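Fatcombe Bench: Frequently Asked Questions About Recording Demonstrations

Last updated March 2, 2019

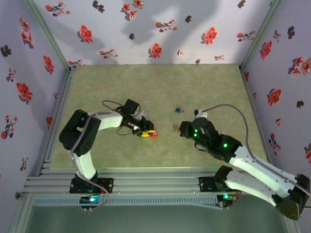
What is a demonstration?

One complete run of a task, driven by a person and stored as joint positions, gripper commands and camera video on a shared clock. A run starts with both arms in the home pose and stops when the operator presses the pedal. Anything outside those two points is trimmed.

Do I move the arms by hand or by remote control?

Either. In hand-guided mode the motors go slack and you push the links directly. In remote mode you hold a pair of leader arms and the bench arms copy them. Use remote mode for any two-arm task. Hand guiding puts your fingers in the video, and the Hartono training scripts reject those runs by default.

Which tasks are supported?

Picking up a block with one arm, placing it on the mat, and passing it from one gripper to the other. Tasks with liquids or cloth are not supported.

Why are the walls patterned?

The printed flowers give the camera calibration something to lock on to. Plain panels also work, but calibration takes longer and has to be repeated if the camera is bumped. Do not swap panels in the middle of a set.

Do shadows matter?

Moderate shadows on the back wall are fine. Keep the room lights the same for the whole set — a change halfway through causes more trouble than a dim start.

How many runs do I need?

For a single-arm pick, 41 good runs are usually enough. The handover set shipped with Rullisero contains 171. Small objects need more runs than large ones.

Can I leave other small parts on the mat?

Yes, if the task sheet lists them. Put them back near their starting places between runs, but vary the position a little. A set recorded with every part in the same spot trains poorly.

What should I do if a grasp slips?

Keep recording if you can recover within 10 seconds. Recoveries are useful data. Otherwise press the pedal twice, and the run is marked as failed and kept in a separate folder.

The copying arm lags behind the leader. Is that normal?

A slight delay is normal. If it is easy to see, check that the cable is not pulling at the wrist, then restart the Pirkano driver. Versions released before June had a buffering fault that got worse over long sessions.

Can I edit a run afterward?

You can shorten it at either end. You cannot cut out the middle, as the joint record would jump.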